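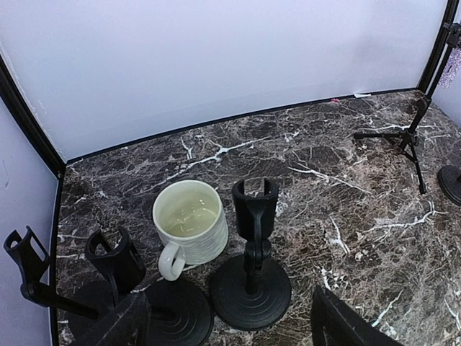

Figura 1. Taza blanca de cerámica sobre una superficie de mármol marrón oscuro.

Febrero
Por el equipo de Dunach

3. Cómo medimos los conflictos al fusionar ramas

Antes de meternos en los números os cuento de dónde sale esta sección, porque al principio no iba a existir. Queríamos estudiar solo el tamaño de los commits en Verngate, y un jueves, revisando el historial, me encontré con una rama que alguien había fusionado con la principal 5 veces y que volvía a chocar siempre en el mismo fichero de configuración. ¡El mismo! Me picó la curiosidad y acabé cambiando medio protocolo.

Trabajamos con dos repositorios, Verngate y Plutico. El primero es una biblioteca de validación de formularios bastante veterana; el segundo, una herramienta de línea de órdenes mucho más joven y con menos gente tocándola. Entre los dos sacamos 1753 fusiones (dejé fuera las de avance rápido, que por definición no pueden dar conflicto y solo inflaban el denominador). Para repetirlas escribimos un guion, Roy, que coloca el repositorio en el estado previo, lanza la fusión otra vez y apunta qué ficheros chocan. Es feo y tarda lo suyo, pero hace el trabajo.

De todas ellas, 101 dieron al menos un conflicto textual. Confieso que me esperaba bastantes más, y mi primera reacción fue pensar que Roy tenía un fallo. Repasé a mano los casos raros (renombrados, finales de línea, submódulos) y encontré un problema con los renombrados, que ya está corregido en el recuento que doy aquí.

Una decisión discutible: descartamos los ficheros generados y cualquiera que pasara de 1000 líneas cambiadas en una sola fusión. Casi siempre eran ficheros de bloqueo de dependencias, y ahí el conflicto se resuelve regenerando y a otra cosa. Quien quiera incluirlos solo tiene que cambiar una opción de Roy.

Tampoco contamos los conflictos semánticos, esos en los que Git fusiona tan contento y luego no pasa ni una prueba. Para detectarlos habría que compilar cada estado intermedio, y las versiones antiguas de Plutico dependen de paquetes que ya no conseguimos instalar. Lo retomo en la sección 5, junto con las ramas de larga duración.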